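Home | Stories | About | Submit | Archive

The Good Neighbor Report

Every year the Modville business council put out a report on how well the local companies had treated the town, and every year I was the one who wrote it. I had a desk by the radiator, a telephone with a long cord, and a list of 60 firms that had promised to answer my questions. By the middle of August most of them had. The one that had not was Flakport.

Now, Flakport was the biggest employer we had. They made lids. If you have ever opened a jar of anything in our part of the world, you have probably had your hand on a Flakport lid, and there were 800 people out at the plant who could tell you more about lids than you would care to hear over supper. My own mother had worked there before I was born, on the line that put the rubber in, and she still turned over every jar in my pantry to check for the little stamp.

I had called the plant four times. Each time I got a pleasant young man who told me the survey was "with the right people," and each time I thanked him and wrote it down, as though it were an answer. On the fifth call he paused for a long while and then asked me, in quite a different voice, whether the report would mention Cisten.

I said I didn't know what Cisten was. He said, "Oh," and then he said he had to go.

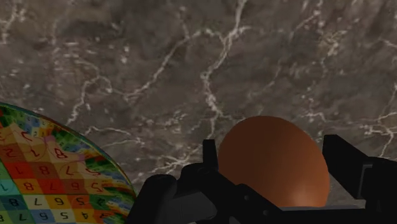
Marble, with a plate at the corner.

Well, you can't say a thing like that to a woman with a long telephone cord and a slow afternoon. I asked the council director, who looked at the ceiling. I asked at the bank, where they suddenly wanted to talk about the parade. In the end it was my mother who told me, while she was shelling peas, and she told me as if I should have known all along.

Cisten was a fund. Back when the plant nearly closed, the people on the line had each put in 20 dollars a month to keep the clinic on Arai Street open, and the owners had matched it and asked that it never be written down anywhere. They were proud people and they didn't like being thanked. It had been going ever since. It paid for eyeglasses and a good many babies, and one of those babies, my mother said, not looking up from the peas, was me.

I sat there with the colander in my lap and could not think of one sensible thing to say. I had been writing that report for years – pages and pages on recycling bins and softball uniforms – and I'd given Flakport a middling score nearly every time, on account of how badly they filled out forms. 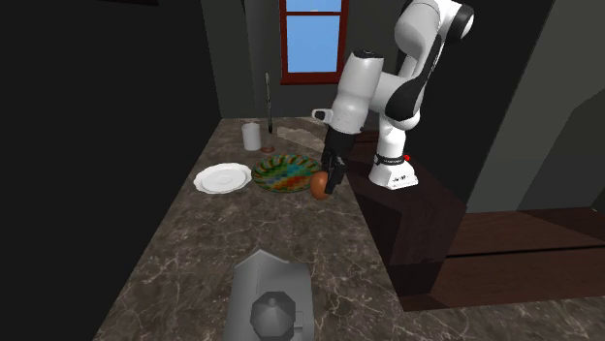

At the counter, an egg beside the bowl.

The next morning I drove out to the plant without calling first. The pleasant young man turned out to be not so young, and he met me in the lobby with the survey in his hand, blank except for the company's name at the top. He looked as if he hadn't slept. They had talked it over, he said, and some wanted it told at last and some would sooner quit than see it in print, and so nobody had been able to fill in the page marked Community Giving.

I asked him for a pen. I sat down on the bench under the big framed lid and wrote, in my best hand, "Keeps its promises to its neighbors." Then I gave it back to him to sign.

We printed 3000 copies that fall. The council director wanted to know what kind of an answer that was supposed to be, and couldn't I get a figure out of them. I told him I had tried.

My mother keeps her copy in the drawer with the jar rings.

Comments (3)

My dad worked in a bottling plant for most of his life and there was a coffee can that went around just like this. I never heard who it was for. Lovely story.

The peas got me! I read this one out loud to my husband and had to stop partway and hand it over to him.

I wanted more about the director, he sounds like every boss I ever had. Will there be another Modville story?

Last updated: 2022-11-29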